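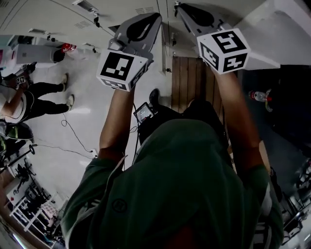
Both grippers up, marker cubes and all, before a run.

So I finally got my turn on the hand grippers at Clamari! You hold one in each hand and do the job the way you'd want the robot to do it, and the cubes on the back let the software work out where your hands are. Sounds easy. My first 9 tries went straight in the trash — I kept turning my wrists so the patterns faced the wrong way.

Yeshi Wolde has done 310 of these and makes it look like folding napkins. Her advice was to slow way down and stop fixing little mistakes so fast (I am a fidgeter, so good luck with that). By the end of the afternoon I had 32 keepers and very sore shoulders.

Bontu wants 50 from each of us before we train anything, so I'm back at it tomorrow. If you've got a good shoulder stretch, leave it in the comments!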